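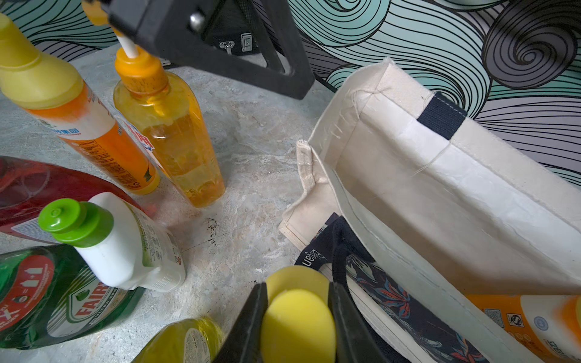
Week 6: Packing work and the people who do it

Reading: Garg, chapter on mixed orders. Bring it Wednesday!

Bottles of cleaning liquid are a wonderful case for us. Shapes and caps vary, and a cloth bag never stands the same way twice. At Bremik the packers handled 508 mixed orders a shift, all by hand.
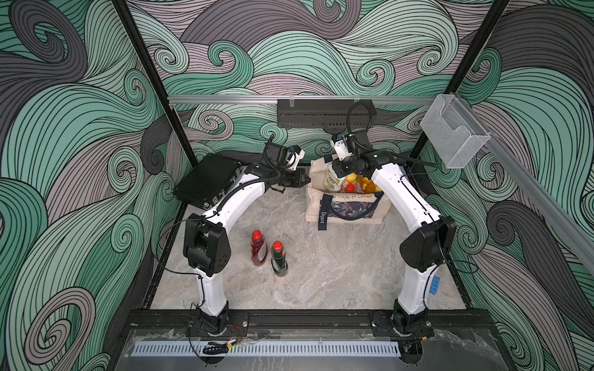
With two arms sharing a bag, the job shifts toward setting up, watching and stepping in. Jyoti Ahuja moved from packing to cell lead after 11 years, and her notes on grip faults are a joy to read.

For discussion: who should decide when a cell stops? What happens to pay grades when lifting goes away but attention doesn't?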